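Finger swap notes, bench SA3

22 January 2021

Quick one, I have a train. People keep asking which fingers we ended up liking for the packet sorting so I'm dumping my notes before I lose the notebook again.

Short version: pointed fingers, softer close, don't bother with the fancy controller yet. Long version follows and it is messy.

Setup first. Two arms facing each other over the table, one parallel gripper each. Task is instant noodle packets, start scattered, end up in bins by color and flavor. Sounds easy. Packets are awful. Shiny, half full of air, crinkly on one side and hard as a brick on the other where the noodles sit. The seam at the end flops about. A cardboard box you can grab anywhere. With a noodle packet you get maybe two good places and they move when you touch them.

Fingers on trial were the Drekeo wide pads, which everyone told me to buy, and the narrow pointed set that Radymyr Hordiienko had in a drawer and had more or less given up on.

Wide pads. Great on anything standing up. Lovely on a packet that's already in a bin with its top edge sticking out, you just come down over it and close. Terrible flat on the table. They need room either side and when two packets overlap they shove the lower one along. Also they hide everything from the wrist camera, so you're driving blind for the last bit, and the last bit is the only bit I care about.

Pointed ones. Get under the seam. Not always! But often enough that I stopped swearing. You can come in at a tilt and pinch the flat end where the two sheets are sealed and the rest follows. Downside is they dig in if you close at the speed the wide pads liked. Nadiia Kushnir was picking noodle crumbs out of the table edge for days and she let me know it.

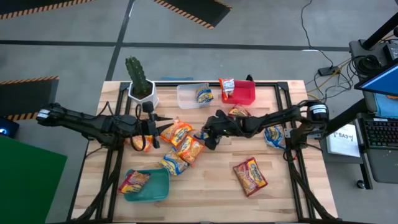 So the close speed. We had it at 2000 in the controller's own units (no idea what the units are, the manual says "counts" and leaves it there) and at that number the pointed fingers go straight through the film. Took it down in steps. At 244 it stopped tearing packets and I thought great, done. Then Bożena Żak tried 234 and liked it better and I can't feel any difference at all but she's the one with the patient hands so 234 it is. Written on tape on the controller lid. Please nobody peel it off.

Force limit matters less than I expected. I spent a whole afternoon on force limit. Wasted. It's the speed at contact that does the damage, by the time the limit kicks in the film has already gone.

Handovers. This is where two arms earn their keep or don't. Left picks, right takes, and for a moment both have hold of it and if they disagree even slightly the packet twists. What helped:

Let the giving side go slack before the taking side moves. Obvious. We weren't doing it.

Take across the short end, not the long side. Long side folds up like a taco.

Hand over low. If it drops it drops flat and you can just pick it up again, from high up it bounces off a bin rim and ends up on the floor mat and somebody has to go round and get it.

Cameras. We tried the overhead one on its own, then overhead plus wrist. Overhead alone is fine for deciding what goes where, colors are clear, bins are clear. Useless for the pinch, because the gripper body sits right over the thing you want to look at. Wrist alone you get the pinch but lose the rest of the table and I managed to drive one elbow toward the other twice. Both together, no contest. Small lag on the wrist feed with the old Pluvora cable, swapped it, lag gone. Check your cables before you rewrite your software, I say this as somebody who rewrote some software.

Controllers. The Pultell box came on loan and I really wanted to love it. Nice screen, nice knobs. But it wants to own both arms and won't let you slow down one side without the other, which for handovers is exactly the thing you need. Sent an email asking. They replied quickly and kindly and the answer was "in March maybe". So back to the old one, which is ugly and does as it's told.

Dogar make a hybrid finger, narrow tip with a soft pad further back. Haven't tried it. Nadiia Semeniuk has, on a different job (pill blister packs), and says the pad peels if you wipe it with alcohol. Our packets leave grease so we wipe constantly. Might order one set anyway, see how long it lasts.

Other stuff I'd forget otherwise:

Re-zero the grippers after every finger swap. EVERY one. I skipped it once and got 6 bad picks in a row before I worked out why.

Use fresh packets. After a lot of grabbing they go soft and the noodles break up inside, and then your results look great beacuse a bag of crumbs is much easier to hold.

Keep something tall at the back of the table when you're testing reach. We use the cactus. You learn very fast to plan your paths round a cactus.

Keep the wide pads, don't sell them. For pulling things out of a bin again they're still better and I'll probably end up with one of each, wide on the right and pointed on the left, once Radymyr stops arguing about symetry.
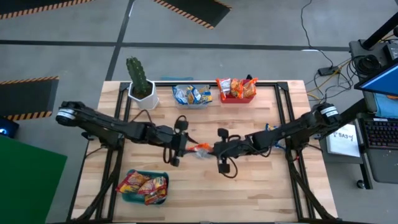 Puspita Gunawan wrote in after the last post: would you start with pointed fingers or wide ones if you could only afford one set?

Pointed, if your packets start out lying flat. They're slower and you'll have to bring the closing speed way down, but they can do a standing packet in a pinch, and the wide ones never really managed a flat one for us. If everything you handle already stands upright in a tray or a bin, get the wide pads and spend the rest on a second camera.

Next time the mixed pair, assuming the adapter plate turns up. Also want to try the tilt approach from the right side, where the reach is a bit different and the cable gets in the way of the wrist roll. Train's in ten minutes, more when I'm back.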